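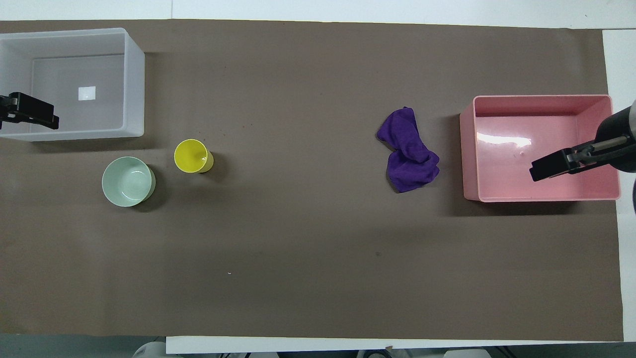 Vol. 31, No. 10 | Page 17

**County health officer wants earlier limits on hospital visits**

By Thongchai Jitpraphai

June 7, 2018

Sushil Vashisht has been the health officer for Allent County for six years. In February he signed the order that closed Tullix Hospital to most visitors while the flu was at its worst. It was the first order of its kind in the county, and it stayed in force for 31 days.

He now says it should have come sooner.

"We waited until the hospital was full," Vashisht said in an interview at his office in Trirkero. "By then people were already sick on the wards who hadn't come in with flu. An order like that does most of its work early."

Tullix has 160 beds. When the order was signed, every one of them was taken and patients were being held overnight in the emergency department. Two nursing homes had stopped accepting people back from the hospital, so patients who were well enough to leave had to stay where they were.

Vashisht said that last problem got less attention than it should have.

"Everybody looks at the front door," he said. "How many are coming in, how long they wait. The back door was stuck too. We had 17 people in beds on one day who didn't need to be there, and I couldn't send them anywhere."

The order limited each patient to one adult visitor, with exceptions for births and for patients who were dying. Children were kept out entirely. Some families objected, and the county board heard complaints at two meetings. One man told the board he had been turned away three times while his wife was recovering from surgery.

Vashisht said he remembers the man and has spoken with him since. The rule allowed one visitor, but the couple's daughter had been signed in as that person, and the front desk had no way to change the name.

"That was our mistake," he said. "It was a form with one line on it. We wrote it in an afternoon. The next one will let families switch."

His office has drafted a plan for next winter, and the board is expected to take it up before the fall. Under the draft, visiting limits would begin in steps. The first step would ask people with a cough or fever to stay home and would put masks at the entrances. The second would limit visitors to two. Only the third would bring back the full order. Each step would be tied to the share of emergency patients with flu symptoms, starting at 10 percent.

Asked why the county should set the levels and not the hospital, Vashisht said the hospital had asked for it.

"They don't want to be the ones telling a family no," he said. "I understand that. It's also fairer if the nursing homes and the Goh Clinic go by the same numbers. Last winter the clinic had its own rule, and people drove from one place to the other and got two different answers."

The draft also asks for money to keep a set of rooms ready in a nursing home for patients leaving Tullix. Vashisht would not say what that would cost. He said two homes have shown interest and that he expects the board to push back on paying for rooms that may sit unused in a mild year.

"It might be a mild year - I hope it is," he said. "You pay for the fire truck in those years too."

On vaccination, he was less sure of what to do. The county ran free clinics at the library and the high school in the fall, and turnout at the second round was poor. Vashisht said he heard from many people that the shot didn't work well, so they saw no reason to get it.

"I'm not going to tell them it was a great match, because it wasn't," he said. "I tell them what I told my own parents. It still cuts your chances of ending up in one of those beds."

He would like to hold evening clinics this year and to offer shots at workplaces with night shifts. He has not yet found the nurses to staff them. Three positions in his department are open, and one has been empty since last summer.

Vashisht's contract runs through next June. He said he plans to ask for another term.

The draft plan can be read at the county health office in Trirkero. Written comments are being accepted there until the board sets a hearing.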